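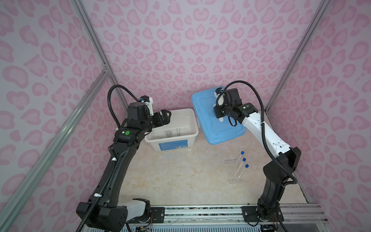
Drollville three-sided table surround

Most tables stop at the edge, and so do most people's ideas about them. The Drollville gives you a tabletop, an aluminum rail frame and three fabric walls, so that whatever you do on the table has a backdrop. The standard fabric is a pale lavender-pink with darker pink spots. Antonina Hutsuliak, who picked it, calls them leopard. Half our customers call them hearts. We have stopped taking sides and the order form says "pink spot."

The side walls angle outward, which leaves room for elbows and makes the table feel less like a voting booth. The spots will look stretched toward the corners depending on where you stand. We get an email about this every January and the answer is still that your fabric is fine.

The top

Cream and beige marble pattern with faint gold veining. It is a pattern. No mountain was involved, and two people can carry the panel up a flight of stairs without falling out over it. Plastic bins and lids slide on it easily, and pale blue or white ones look rather good against the veining, if you are the sort of person who buys bins to match.

Wipe with a damp cloth. Skip the scouring pad. Bohdana Sirko tested one on our showroom panel and we now keep a plant there.

The frame

Silver aluminum extrusion, left bare. The rails have slots, and the slots take ordinary slot nuts, so you can hang or bolt on more or less what you like. You will need a 3 mm hex key, which is in the box, taped under the lid where people throw it out. Please look before writing to us.

The fabric

Panels come off for washing. Cold water, gentle cycle, hang to dry. Put them back while they are still the tiniest bit damp and most of the creases pull out on their own. Ironing works too, on low, from the back.

Other prints, same price:
Lumenta – plain off-white, for people who found the spots a lot
Clameck – narrow gray stripe
Flornau – large green leaves, currently out of stock, as it has been for most of its life

You can mix prints, one per wall. Babita Ahuja in our order office will call to check that you meant it.

In the box

Top panel
Frame rails and corner joints
Back wall and two side walls, pink spot unless you chose otherwise
Hex key (see above)
6 spare slot nuts
Printed instructions, one sheet, both sides

Table legs are sold separately. The surround will also sit on a table you already own, provided it is flat and you weren't using it for dinner.

Putting it together

Allow around 19 minutes for the frame if you have built one before. If you haven't, allow an evening. Leave every joint loose until all the rails are standing, then square the back corners and tighten those first. Fabric goes on last – we mention it because the returns shelf suggests it needs mentioning.

Ordering

Item no. 1626. Ships flat. Returns accepted unassembled, or assembled if you can find a carton that shape. Washed fabric can't be returned, however nice it smells.

Page updated Sep 28, 2022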